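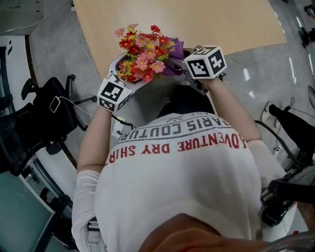 Page 2 of 15

mossylane
Right, am I the only one who likes fake flowers? I've got a little pot of pink, red and yellow ones in purple paper and they cheer me up no end. My sister says they're tacky!

Irura216
Sorry, tacky. They get dusty and you stop seeing them. Get a cyclamen.

mossylane
I've killed three cyclamens (overwatering, I know, I know).

T_Amini
Dust comes off with a soft paintbrush. Mine have been in the loo since September and look fine. Purple paper's lovely, keep it on.

Irura216
Paper in a bathroom goes soggy though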